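Sunday, April 9, 2023

Quiet in the lab, so I went through the bench rules for the two-arm table. Hafiz wants them agreed before the Hekham people start booking time on it. The old sheet dates from the Foley setup and half of it no longer applies.

Start position first. Between runs we have been leaving the arms wherever they stopped, and the logs show it. Of the 17 runs thrown out in March, 13 had a bad start pose or something on the table that wasn't on the run card. New rule: both arms go to the written start pose before anything is placed, and the gripper holds nothing at that point. If it is holding something, open it by command. Don't pull the thing out by hand with the motors live.

Table contents. Only what is on the run card: for the bowl task that means the one small object and the bowl. Tools, tape, cups and phones go on the side bench. I'd like this one kept strictly, as we have been slack about it. 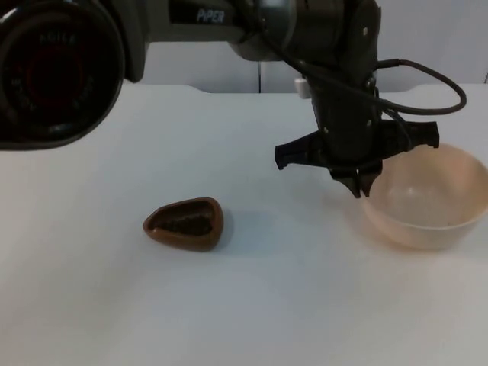 Cables. Move the wrist joint slowly through its full range at the start of each session and watch the cable loop the whole way. It must not catch on the gripper or on the rim of whatever is on the table. If it does, stop and re-tie it before the first run, then do the check again.

Clearance. Hafiz Tambunan's draft says the fingertips should stay clear of the bowl rim at start. I would add the sides of the gripper housing, which are wider than the fingers and easy to forget when you are watching the tips. Need to agree a figure. Left blank for now.

Hands. Nobody reaches over the table unless the stop button is in the other person's hand. This means 2 people for any reset with power on. Working alone, power off first. Same as the Distitz rule, wording copied over.

Logging. Write the reason for every discarded run, even if it is only "wrong pose". Run count stands at 1,158 and almost 13 of the early ones have no reason against them at all. Will ask Hafiz if they can be traced from the Skerkine backups.

To do: print new sheet, take down old one, fill in clearance figure.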